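The mug tree makes a quiet comeback

My grandmother kept hers beside the bread bin, and as children we were forever knocking it with our elbows and being told off for it. For years afterwards I thought of mug trees as something you found at the back of a charity shop, next to the fondue sets. Then I moved into a flat with one kitchen cupboard (one!) and began to see her point.

Gunārs Uibo has been turning them for 12 years, under the name Ilero, in a workshop that smells of shavings and strong tea. He'll talk about pegs for as long as you let him, and I let him for most of a Sunday afternoon. The angle is everything, he told me. Too flat and a mug slides off when somebody shuts a drawer; too steep and you have to wrestle it free before you've had your first cup, when none of us is at our best.

He is just as firm about the base. It wants some weight in it, and it wants to be wide enough that you can hang everything on one side, as people will, without the whole lot going over on to the toast.

As for what to hang, he likes enamel, which is light and doesn't mind a knock from its neighbour. I still love my heavy stoneware, and I've settled on keeping it to the lower pegs, with the thinner cups up top. Start with the mugs you reach for every day, and leave a peg free for the one that is always in the sink.
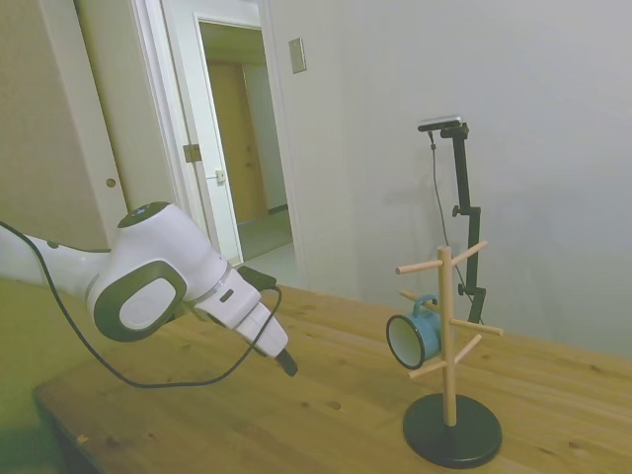
A blue enamel mug on a wooden tree with six pegs and a round black base.

Care is simple enough. Wipe the post with a damp cloth, dry it well, and rub in a little oil in June, when the windows are open and the smell can drift off into the garden.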